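# Garment Folding with Two Hand-Held Grippers

Project report, Avness robotics elective
Toon Hoekstra
10/10/2019

## 1. Objective

The project had two parts. The first was to collect folding demonstrations with a pair of hand-held grippers, one per hand. The second was to find out how many of those demonstrations survive processing and why the rest are lost. Training a folding policy was outside the scope and is left to the group that takes over in March.

## 2. Equipment

Both grippers have yellow fingers and a trigger that closes them. Finger opening is recovered from the video, so the fingers have to stay visible to the camera during the whole demonstration. Pose tracking also depends on the video. We used the Vadine tracking package with its default settings, except for the feature threshold, which was lowered from 200 to 70 after the first trial runs failed indoors.

Clips were stored on the course server and sorted with Serkesico, the labeling tool written by last year's group. It crashes on file names with spaces. All clips were renamed before import.

## 3. Procedure

Each demonstration starts with the garment flat and both grippers open above it. The operator picks up the two near corners, carries them to the far edge, releases, and then folds left over right. The demonstration ends when both grippers are clear of the fabric. Operators were told to pause for one second before each grasp, which makes the later segmentation easier.

We worked on beds and not on lab tables. A mattress gives under the fingertips, and a policy trained only on hard surfaces tends to press too far down. Bedding with a printed pattern was preferred for tracking.

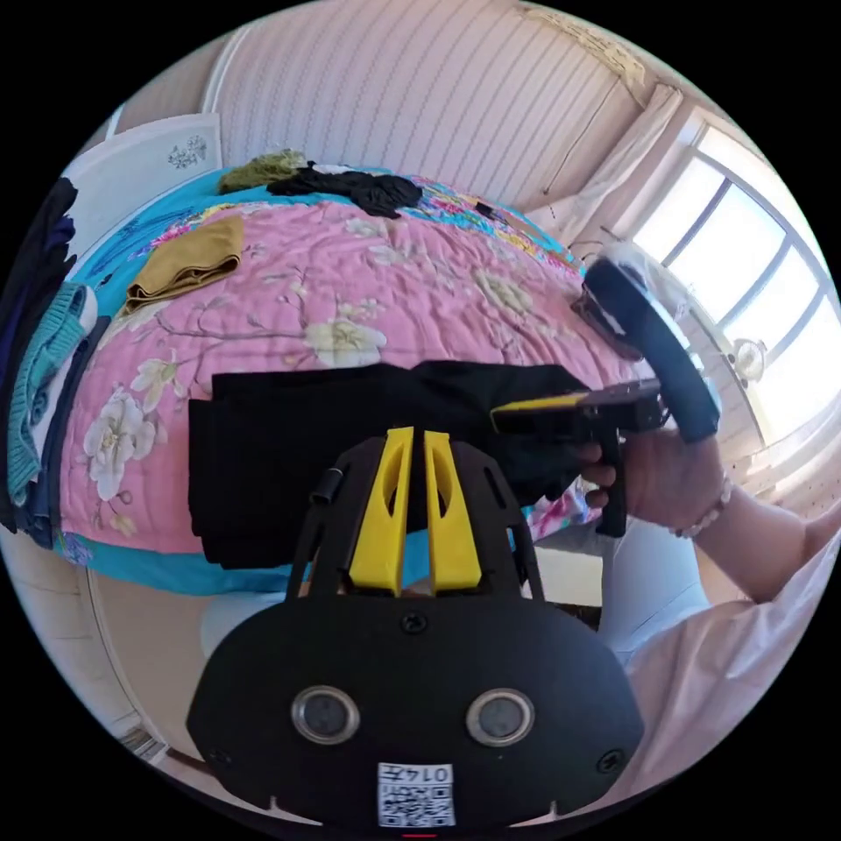 Each session was limited to 20 demonstrations. Beyond that the grip on the trigger becomes uneven and the closing speed changes between clips. Operators swapped after every session, and the mapping clip was recorded again if any furniture had been moved.

## 4. Results

Eight sessions were planned and 8 were completed. Losses came from three sources:

- **Tracking failure.** The most common cause. It occurred mainly when a large dark garment filled most of the view and left little texture for the tracker.
- **Finger occlusion.** Fabric draped over the fingertips during the lift, and the opening width could not be read.
- **Operator error.** Wrong start position, or a missed pause before the grasp.

Black garments were the worst case for the first two. Raising the grippers slightly between grasps brought more of the bedding into view and recovered tracking in most of the repeated clips. The extra motion makes the demonstrations slower, and we have not measured what that does to a trained policy.

The Wouters method for estimating fold quality (overlap of the two outer edges) was tried on the accepted clips. It works on plain rectangular items. On knitwear the edge detection is too noisy to use, so those clips were graded by eye.

## 5. Open points

1. The left and right video streams are still synchronized by hand. A clap at the start of each clip is enough for now but takes up most of the processing time.
2. The lowered feature threshold was not tested on the lab tables.
3. Sleeves are not covered by the procedure. Operators handled them in different ways, and the labels do not record which.
4. Serkesico should reject bad file names with a message.

The raw clips, the label files and the calibration sheets for both grippers are in the project folder under `folding/raw`.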